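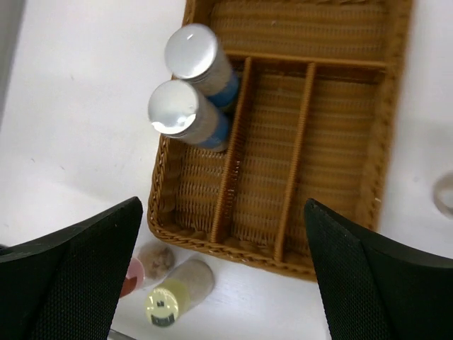
*Bridgate Home Skills Group – tips page, October*

Tidying a tray is a lovely task to teach an arm. It looks dull on paper, but every go comes out a little different, and that's what the learning side thrives on! We've recorded 2000 goes at it since we moved into the Denham kitchen, and these are the tips we keep passing on to new people at the controls.

**Pick a tray with proper compartments.** A woven cutlery tray is our favourite. The dividers give you a clear idea of where each thing belongs, and the weave is forgiving if you come down a touch too hard. Ours has a thick braided rim, so lift well clear of it before you travel across. Fuad Habte sets his height over the rim first and only then goes down for the first item. I copied him and my dropped items fell off a cliff (sorry).

**Small bottles: grip the body.** Domed caps are shiny and smooth and they slide about between the fingers. Go for the widest bit of the body and close slowly. If two bottles are lying close together, take the one on top first, and let the other settle before you go back for it.

**Things lying on their side.** Line the fingers up across the bottle, never along it. Turn the wrist *before* you go down – turning at table height sends small round things rolling, and then you've got a chase on your hands. A chase is fine to keep, by the way, so long as you catch it in the end. Some of our best recordings have a wobble in the middle.

**Flat round things.** Tricky! Nudge them up against the outside of the tray and pinch from there. Soft ones squash, so ease off as soon as you feel them lift.

**Change the start every time.** Swap which compartment is filled, turn the tray a bit, move the loose bits nearer or further off. If you could do the next go with your eyes shut, shuffle everything. Shafiq Biswas keeps a mug of numbered slips and draws one for the layout, which is quick and stops us all falling into our own habits.

**Do them in batches of 12.** Then stop, stretch your hands and write up your notes. We tried longer runs at Jarndale and the last few were always sloppy.

**Wipe the finger pads between batches.** A barely damp cloth, then a dry one. The mesh picks up crumbs and fluff, and a fluffy pad has no bite on a smooth cap.

**Write the label straight away.** One plain sentence will do: "put the small bottle in the left compartment". Say which compartment, and say if you missed. Missed goes have their own folder and we do use them, so please don't bin any.

Next up is a deeper tray with 8 sections, and we're aiming for 4000 goes across both. If you've got odd little pots and tubs at home with their lids still on, bring them in – the more shapes the better. Leave them on the shelf by the Denham sink with a bit of tape on the bottom saying what they are.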